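Stendum Workshop – Bench Notebook
Tue 11 June
Project: Lilik hand-held gripper, locker door work

The purpose of this session was to continue the door handling work begun in April. The lockers were selected as the test fixture as the doors are light and the locks are small, and both properties expose weaknesses in the finger geometry. The current Flasosex pads remain fitted. No change has been made to the housing.

The session log stands at 1,278 entries. The target agreed for this build is 2,110, after which the pads are to be removed and measured for wear.

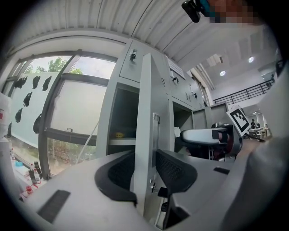
Approach angle remains the principal concern. When the tool is brought in square to the door edge, the pads close evenly. At a shallow angle one pad makes contact first and the door moves before the grip is complete. A softer spring is to be tried on the bench before any part is reprinted.

Colleagues are asked to record the door position at the start of each run – open, ajar or closed – as four entries from April lack this and cannot be compared.
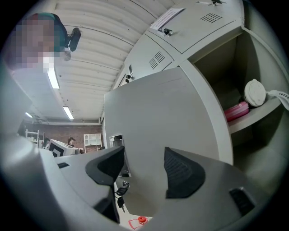

Keys are to stay with their own locks at the end of the day. Items left on the shelves may remain there during door runs, but should be noted in the log.

Outstanding:
Fit softer spring and repeat the shallow approach.
Check play in the two pad mounts.
Return the Shojaei calipers to the tool cabinet.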